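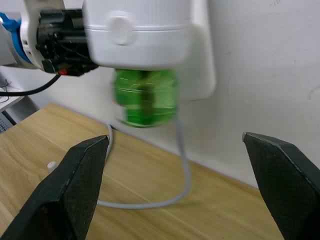 Home | Notes | Labs | Readings | Contact

Last updated: August

Week 6. Two-arm tasks, and what a success rate tells you

Read the Ovadano chapter first. It is short, and I disagree with most of it.

The running task this term is the plug-in vaporizer: join a refill bottle to its housing with two arms, then get the plug into a power strip on the wall. People like it because it looks like housework. I like it because it breaks the usual demos. You have a see-through bottle, a thin pair of prongs, and two arms that must agree about where one object is.

6.1 Where the error comes from

The standard story is that perception finds the parts, the planner finds a path and the controller follows it. Each box gets its own number on its own slide. Multiply those numbers and you will get a figure that nobody has ever measured on a real table.

Two things go wrong with that sum. The errors are not independent – a bottle held a little crooked is also harder to see. And once both grippers are on the same part, a small mistake in either arm's calibration turns into force.

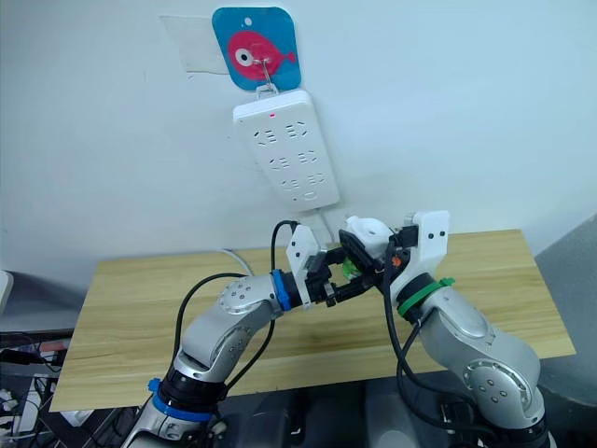
So the question for a handover is which arm is allowed to be stiff. If both run plain position control, they fight. The usual fix is to make one arm the leader and let the other comply, and most toolkits will do this for you with a single flag. Jemar does. I would still plot the wrist forces before believing it, as the flag says nothing about how soon the follower gives way.

Meenakshi Marar's lab notes cover the tuning. Her gains are for her arms. Do not copy them.

6.2 Learned policies

The Zommont baseline was trained on 900 demonstrations and reports its results on 186 trials. Ask what counted as a trial. If a person put the bottle back after a bad grasp and the clock kept running, I want that written down. In the write-up it is not.

Wrist cameras get a lot of credit in that paper. They do help at close range, but the last stretch of an insertion is where the gripper and the part hide each other, and the policy may well be going on arm position alone. Cover the lens and run it again. Very few papers do. 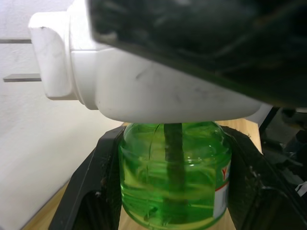 Robot Software Group, Department of Mechanical Engineering

6.3 Clear plastic

Depth sensors do badly on clear bottles full of liquid. Filling the holes in the depth map gives you a nice smooth surface, sometimes in the wrong place. Wing-yan Yau will show her version on Thursday. Bring objections.

For the lab

Log both arms at 100 Hz, on one clock. Report every attempt, including the ones you stopped by hand. Hand in the raw log with the plot. Groups of 2, no exceptions.

Related notes
Week 5: Hand-eye calibration
Week 7: Planning with contact
Macaraeg logger: setup guide
Lab report template (J. Mangubat)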